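3.2 Colour rating under indoor light

Raters at the Nokon and Dendov sites scored 200 household items for main colour, first in daylight and again under the ceiling lights normally used in the room. Glossy and translucent items gave the most trouble. A single item could be called amber, orange or yellow depending on where the rater looked, so we recorded the darkest and palest areas separately.

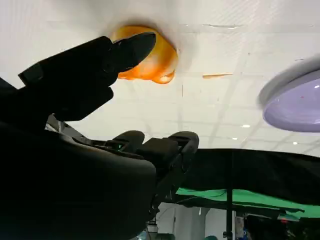
Figure 4. Orange item with a glossy, translucent surface and a paler highlight in the middle.

Agreement was lower for items of this type, and 41 were rated a third time. The full set holds 3269 ratings - repeats included. We kept the Valente colour terms as printed, apart from merging two greys that raters at both sites used interchangeably.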